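O manual que ninguém leu até à página 52

Tenho na secretária a norma interna da Skirklow para recolha de demonstrações com garra de mão. São 84 páginas. A palavra "segurança" aparece logo na capa, a palavra "mesa" só na página 52, e quem já passou uma tarde a apanhar brinquedos com uma pinça sabe que é na mesa que tudo se decide.

O autor principal, Junpei Maruyama, é um homem meticuloso. Dedica um capítulo inteiro à nomenclatura dos ficheiros e meia linha à desarrumação, que manda "evitar sempre que possível". Evitar porquê? As casas onde estas máquinas hão de um dia trabalhar têm lenços de papel, caixas abertas, almofadas com borboletas e toalhas às estrelinhas. Uma regra que obriga a esvaziar o tampo antes de cada gravação produz robôs excelentes a arrumar salas já arrumadas. Para isso não preciso de robô, preciso de visitas.

Haruto Sugiyama, que na Ueda revê gravações para ganhar a vida, defende o contrário e exagera um pouco: quer deixar tudo como está, parafusos incluídos. Aí discordo. Um parafuso solto entre os brinquedos é coisa para recolher e, de preferência, para saber de onde caiu. A norma gasta 2 anexos com a cor das luvas e nem uma frase com isto.

A minha proposta cabe num postal. Objetos da casa ficam; peças pequenas que não pertencem à tarefa saem; o cabo passa por fora do caminho da mão; quem opera aperta o brinquedo com a força que usaria para o entregar a uma criança. Mandei-a à Skirklow em fevereiro. Responderam-me com um formulário de sugestões, que tem campo obrigatório para o número da cláusula a alterar. Como a cláusula não existe, o formulário não segue.

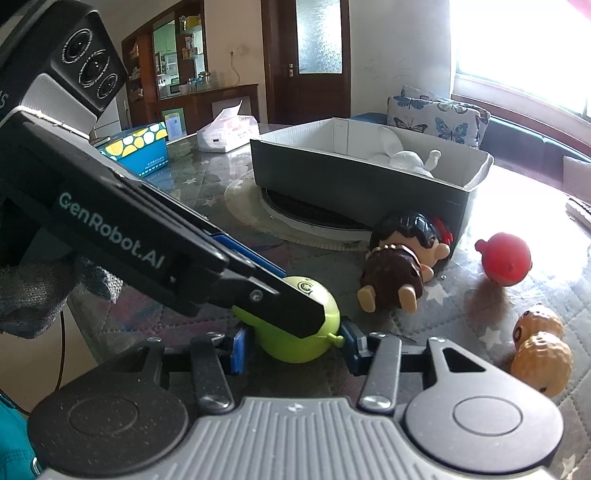 O que fazer com o formulário

Escrevi "52" no campo e carreguei em enviar. Aguardo.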